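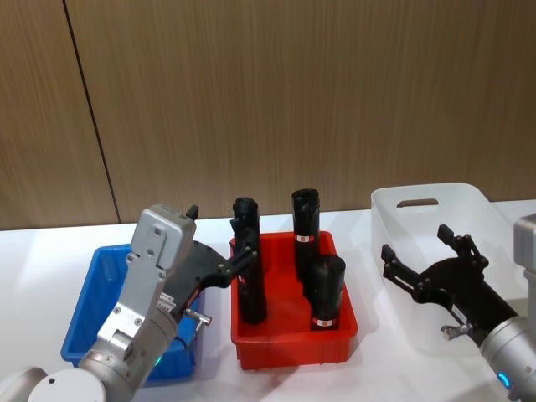 역대 대통령 연표 외우는 법 (시험 전날용 말고 일주일용)

급하게 씁니다. 사회 수행평가 준비하는 분들 문의가 많아서 정리만 해둠.

준비물
- 빈 종이 한 장, 가로로
- 펜 두 가지 색
- 교과서 뒤 연표. 없으면 도서관 인물사전

1. 세기부터 나눈다
처음부터 이름 순서대로 외우지 말 것. 종이를 세로로 접어서 왼쪽은 1700년대 말~1800년대, 오른쪽은 1900년대 이후. 미국 대통령 기준입니다. 다른 나라면 헌법 바뀐 해에서 접으세요.

2. 기둥 인물 8명
전부 말고 기둥만. 초대 워싱턴, 3대 제퍼슨, 7대 잭슨, 16대 링컨, 26대 시어도어 루스벨트, 32대 프랭클린 루스벨트, 35대 케네디, 40대 레이건. 숫자는 꼭 같이 적기. 루스벨트 두 명 헷갈리면 색을 다르게.

3. 사이 채우기
기둥과 기둥 사이는 하루에 한 칸씩. 링컨 다음 앤드루 존슨, 그랜트, 헤이스... 이런 식으로 소리내서. 클리블랜드는 22대, 24대 두 번 나옵니다. 여기서 번호 밀리는 사람 진짜 많음. 빨간펜.

4. 사건 하나만 붙인다
한 사람당 사건 하나. 두 개 붙이면 둘다 잊어버려요. 먼로는 먼로 독트린, 포크는 멕시코와의 전쟁, 윌슨은 1차 대전. 해리슨(9대)은 취임 한 달 만에 사망, 이건 그냥 외워짐.

5. 거꾸로 써보기
일주일째 되는 날 백지에 최근부터 거꾸로. 17분 재고 합니다. 막히면 넘어가고 나중에 다른 색으로 채우기. 다른 색이 많은 칸 = 다시 볼 칸.

자주 하는 실수
- 당선 연도와 취임 연도 섞기. 선거는 11월, 취임은 다음 해. 링컨은 1860 당선 1861 취임. 하나로 통일해서 적으세요, 보통 취임 연도로.
- 부통령 승계 빼먹기. 타일러, 필모어, 존슨, 아서 등등. 연표에 화살표로 표시하면 됨니다.
- 정당 색을 지금 기준으로 칠하기. 휘그당은 따로 칠할 것.

발표까지 해야 되면 2번 종이만 들고 나가도 됩니다. 거의 8분 나와요. 빈칸 연표 양식은 다음에 올릴께요.

인쇄하기 | 이메일로 보내기

문의: 프루도라(Pludora) 학습자료실 | © Pludora 2018 | 맨 위로

관련 글
- 남북전쟁 전후 인물 관계도 그리기
- 인물사전에서 필요한 부분만 옮겨 적는 법
- 수행평가 발표 대본 줄이기
- 미국 헌법 수정 조항, 순서대로 정리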